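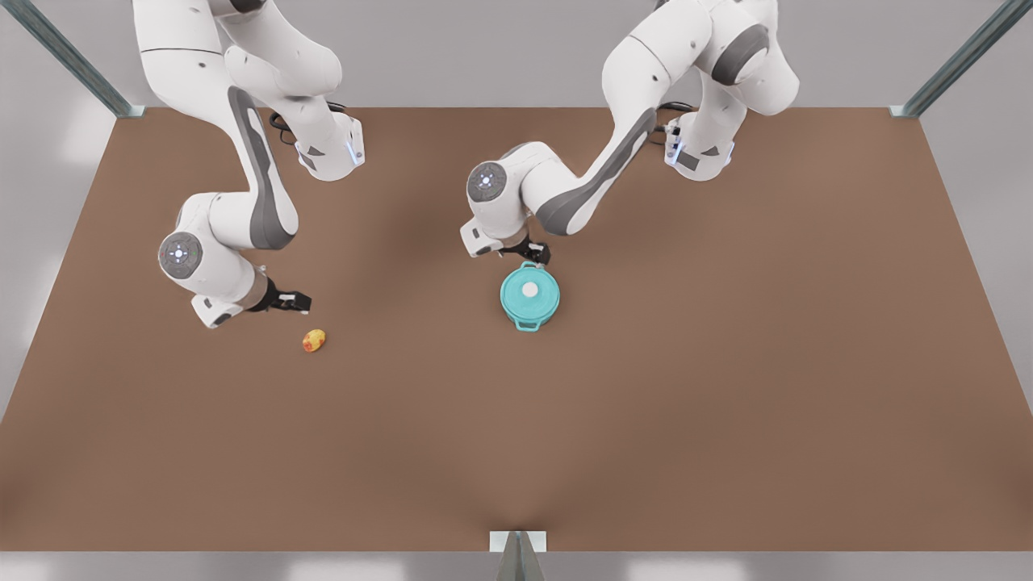

Setting up two-arm sim tasks so they pass review

Quick version of the rules we use at Vistcombe for tabletop scenes in simulation. Written fast between two deadlines, will tidy up later. If you're porting a task from the Vatura bench cell, read the whole thing. If you're just fixing a failed check, skip to step 5.

Applies to: two arms, parallel grippers, one shared table, nothing else moving.
Doesn't apply to: mobile bases, soft grippers, anything with a person model in it.

What you need first
- Vevov scene editor, current build
- the shared config folder, pulled today (not last week's copy)
- your task sheet, filled in. Blank sheets get bounced

Step 1. Name the arms properly

Left and right are the robot's left and right. Not yours. With a front camera the robot's right arm shows up on the left side of the picture, and people swap them all the time. Put it in the config header, in words: "right arm = robot's own right." Then use the same names in the logs, the task sheet and the reset script. We had a batch in March where the logs said one thing and the sheet said the other. Whole batch tossed.

Step 2. Keep the table bare

Only objects the task names. No filler clutter unless the sheet says clutter. A pot and a piece of fruit is a perfectly good scene for a pick-and-place with a lid. You want open table between the objects so each gripper has its own approach and the arms don't have to cross on the first move.

- min gap between object edges at spawn: 100 mm
- min gap from any object to the table edge: 200 mm
- nothing spawns under a forearm in the home pose

Yes the 200 feels like a lot on a small table. Keep it. Objects that roll need the room.

Plain matte tabletop for the base version. Texture changes go in a seperate variant file, never in the base one.

Step 3. Say which arm does what

One line per arm on the sheet. Example:

right: pick fruit, hold clear, place in pot
left: take lid off, park lid, return home

Then the order. If the left has to finish before the right can place, write that as a wait condition on state (lid is parked), not a timer. Timers pass on your machine and fail on the render box. Every time.

If both arms can start together, say so. If you leave it out the reviewer will assume one at a time and fail you on the overlap.

Step 4. Pre-grasp poses

Open gripper, fingers pointed down, hovering clear of the object. No contact at the pre-grasp. Reviewers look at this frame first, so get it right.

For things with a knob or handle:
- pick the grasp point and write it down. "Lid" is not a grasp point. "Lid knob" is
- gripper centered over that point before the descent starts
- a pot rim is not a fallback. If the fingers come down on the rim that's a contact fault, even when the lid still comes off
- side handles are off limits unless the task is to move the pot

For small round-ish stuff (fruit, eggs, balls):
- close slow, check for width, then lift
- if width reads zero, stop and open. Don't lift on an empty grip and let the script carry on
- spin the object a bit between resets or you'll end up with a policy that only knows one angle

Step 5. Keep-out zones

This is where most failures come from.

Each arm gets a zone. The middle strip is shared, and only one arm holds it at a time. Set it with the zone_lock flag, don't try to do it with clever waypoints. An arm that wants the strip asks for the lock, waits, goes in, does its thing, leaves, lets go of the lock. If it can't get the lock inside the timeout, it goes back home and logs a 2083.

What a 2083 means: lock not released. Almost always the other arm finished its move but never called release. Check these, in order:

1. is release called after the retreat, or before? Should be after
2. did the grasp check bail out early and skip the release line
3. is the lock name spelled the same in both arm files (yes, really)

Don't raise the timeout to make it go away. It'll come back.

Also model the cables. Even in sim. The bundles at the wrist stick out further than the shell does, and a path that clears the shell can still drag cable on the real cell. Turn on cable_volume in the collision settings. Off by default, no idea why, I've asked.

Frame posts count too. If your table sits inside a support frame the posts are collision bodies, corners and front. Elbows find the back ones on a wide retreat.

Step 6. Status lights

If your arm model has a light strip, wire it to the same state table as the hardware. Don't pick colors because they look good in the render. Somebody will train off those frames, or show them to an operator, and a wrong light teaches the wrong thing. State table is in the Ruangrit handbook, section on signals. Copy it, don't retype it.

Step 7. Reset and run

- reset to home, both arms, grippers open
- run the task up to 100 times with spawn jitter on
- save every run, fails included. Do not prune
- note the seed for each one

Two fails of the same kind in a row, stop and go look. Don't let it grind all night and hope.

Step 8. Before you submit

- arm names match in config, sheet and logs
- spawn gaps checked w/ jitter on, not just at the default spot
- grasp points written out
- cable_volume on
- posts in the collision list
- lock released on every exit path, incuding the bail-outs
- fails included in the upload
- variant files kept apart from base

Reviews take 2 working days, longer if the sheet has holes in it. Moving a task from sim to the bench cell is its own sign-off, a sim pass doesn't cover it. Speed limits and the stop button check are on the bench page.

Still to add: bimanual lifts, handovers, what to do when the lid gets dropped on the reset side.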